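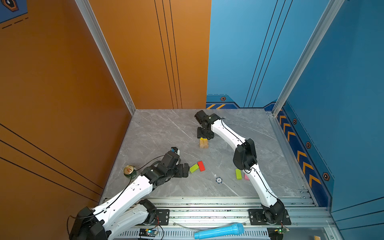

"It learns your habits," the Gudent man said.

"I have bad ones," said Oltmanns.

The kit cost $976 for two arms and a rail, and the brochure promised 1,000 tasks. So far Oltmanns had seen one, which was blocks. She had come to Demham to buy something that could sort buttons for the shop, 373 kinds of them, and she had her checkbook shut in her purse.

"Does it do buttons?"

"It does blocks beautifully."

"And the poker chip?"

"That's more advanced."

She leaned over the marble and watched the left hand think. Her mother had sorted buttons until she was 70, with a cigarette going, and never needed a rail.

"What's the monthly fee?" she asked.

He turned a page in the brochure, then turned it back. 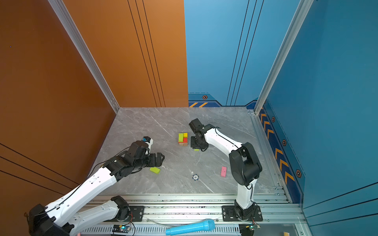 By Nazma Gazi
December 15, 2019

"There's a plan," he said. "The first month is free."

"And then?"

"Then there's a plan."

Oltmanns looked at the green block under the open jaws. She could have picked it up herself. She put her hand in her coat pocket so she wouldn't.

"Show me one button," she said, and took one off her cuff.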